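# Chapter 7: Comparing Grippers and Controllers in Simulation

Suppose a company has one arm, two grippers that would both fit it, and a choice of controllers. The grippers cost money, the arm is busy most of the day, and somebody wants an answer by the end of April. This is a common position to be in. Most of the methods in this chapter were worked out by people who were in it.

Chapter 6 dealt with tests on the bench. You mounted a gripper, ran a set of grasps, and wrote down which ones held. A bench test is still the last word on whether a gripper can do a job. It is slow, though, and the results are hard to repeat exactly. Objects get put back a little off their marks. Finger pads wear. Two people running the same test will often judge a partial slip differently.

A simulator takes care of some of these problems and brings in others. In this chapter you will set up a trial in a simulated room, run it with more than one gripper and more than one controller, and decide how much of the result to believe.

## 7.1 The Cuevas trial

We will use one case all the way through. Armindo Brandão ran the trial for Cuevas, a small firm that wanted an arm to handle light household objects on a counter. He had two grippers to compare. The Tesalwood is a parallel gripper with two stiff fingers. The Grirach also has two fingers, but each has a joint partway along that lets it bend around an object. The two controllers were a position controller, which moves the fingers to a set opening, and a force controller, which closes them until the contact force reaches a set value.

That gives four combinations. Brandão ran all of them in the same simulated room, with the arm's base fixed in the same spot every time. He chose a furnished room over a bare test cell. Walls, cabinets, and tables limit where an arm can go, and a gripper that does well in open space may do badly once its housing has to clear the edge of a counter.
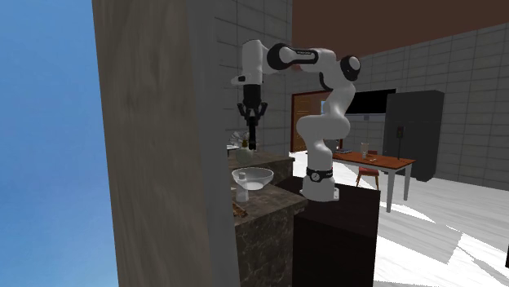 The full set came to 3107 grasp attempts. Of these, 752 were thrown out before any scoring was done. Most of the rejected attempts had started with the object overlapping the counter surface by a small amount. When that happens the simulator pushes the two apart on the first time step, and the object jumps. A gripper can't be blamed for missing an object that has jumped. The remaining 2355 attempts were scored, and those are the ones we work with in Sections 7.3 through 7.6.

Notice that the bad attempts were removed before scoring. If you look at the scores first and then hunt for reasons to remove the failures, you can make any gripper look good. Write your rejection rules down ahead of time and keep them with the data.

## 7.2 What stays fixed and what changes

A comparison is only useful if you know what differed between the runs. In the Cuevas trial, these were held fixed:

- the arm and the position of its base
- the starting pose of the arm
- the list of objects and their masses
- the time limit for each attempt, set at 15 seconds

These were changed:

- the gripper
- the controller
- the position and turn of the object at the start of each attempt

The third item on the second list needs care. Object positions were drawn at random, but the same list of positions was used for all four combinations. Attempt 40 with the Tesalwood and attempt 40 with the Grirach began with the same object in the same place. This is called a **paired design**. It lets you compare the grippers attempt by attempt, and you need fewer attempts to see a real difference. An attempt rejected for one combination has to be rejected for the others too if you want to keep the pairs complete. Brandão didn't do this at first, and we will see in Section 7.5 what it did to his numbers.

Friction is missing from both lists. In the first version of the trial it was left at the simulator's default value for every surface. The default was too high for smooth objects such as glass, and both grippers looked better than they should have. The trial was later repeated using friction values measured on the bench at Orport, where the real arm was kept.

**Before you go on.** Open the trial file for this chapter and find the line that sets the friction value. Write it down. Then find the mass of each object and check it against the table in Appendix C. Two of the masses in the file are wrong, and you will need to correct them before starting Exercise 7.1.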